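Left hand won't release after a long grip
Forum > Hardware faults > Hands and wrists

mpostma
Posted in August
Looking for ideas before I pull the hand apart. We run a two-arm Drimo with the black hands on both sides. Task is tidying and sweeping on a mattress: cloth in the left hand, brush in the right, dustpan lying flat. At 3,175 cycles the left hand started refusing to open after holding the cloth. Open command goes out, controller says done, fingers stay curled. Right hand is fine.

It has happened 14 times now. Power cycling clears it. Firmware is current.

The setup at the start of a run, left hand closed on the cloth and right hand open by the brush handle:
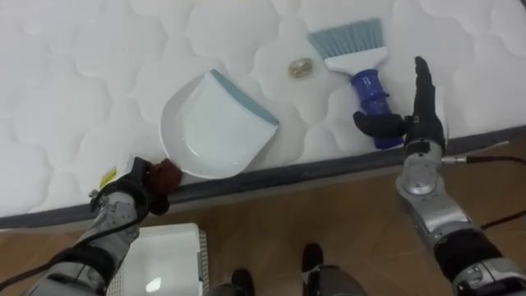 gantry_lou: Check your holding current before you touch anything mechanical. Ours did this when the grip torque was left at the default. Motor heats up, driver goes into protection, and the controller reports the last command as done because it never reads the position back. Power cycling clears the fault, same as yours.

mpostma: Torque is at 60 percent. I can log driver temperature overnight.

Renata Pereyra: I don't think it's heat. A hot driver would usually let go, and his stays shut. I'd look at the tendons. We had a Harnska hand with a frayed one that caught in the guide, and it only stuck when the fingers had been closed hard on something soft.

gantry_lou: Depends on the driver. The Brallari boards latch the last position on a thermal fault. Seen it twice.

Renata Pereyra: Then it would show in the fault register. mpostma, what does the register say?

mpostma: Empty. But it gets wiped on power up, so I've been erasing it every time. Will read it first next time.

kbl_77: Whatever the cause, stop running it unattended. A hand that reports open when it's closed is a safety problem. If the arm moves off still holding on, it drags whatever it has — or whoever. Put a position check in and stop the arm if it fails.

mpostma: Fair. Check is in, 5 degree tolerance, arm stops on mismatch.

mpostma: Update. Stuck again at 2:40 this afternoon. Register shows no thermal fault, driver at 41 C. Took the back cover off and the index tendon is fraying where it enters the guide. Ordered a set from Rivadeneira.

gantry_lou: OK, tendon then. I'd still turn the torque down.

Renata Pereyra: Do all the fingers while it's open. What's the service interval on those, 4,000?

mpostma: 4,000, yes. So it didn't make it.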